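Odukoya 3 Charging Case

The Odukoya 3 is a hard case with a built-in battery for phones that charge over USB-C. It adds most of a full charge to a mid-size phone and stays on during calls, so there is nothing to plug in when the battery runs low.

The case comes in black, slate and dark green. A button on the back shows how much power is left. Hold it down to switch charging on or off. With the phone in the case, one cable charges both, the phone first.

Battery: 15 watt-hours
Time to fill the case from empty: 70 minutes with the supplied charger
Rated life: 300 full charges
Weight: less than most power banks of the same size
In the box: case, cable, charger, printed guide

The case does not fit over a screen protector that wraps around the edges. Wireless charging pads will charge the phone only when it is out of the case.

The black version is back in stock in February. Orders for the other two colors ship from the Jallow warehouse.

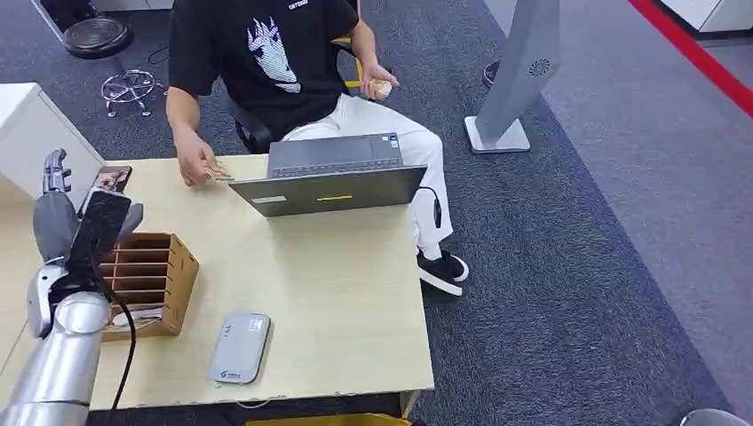 Jallow Mobile Accessories Team

For bulk orders, write to Morven Swanson. Returns and warranty claims go to Wiremu Nepia. Please include the order number and the serial number printed inside the lower edge of the case.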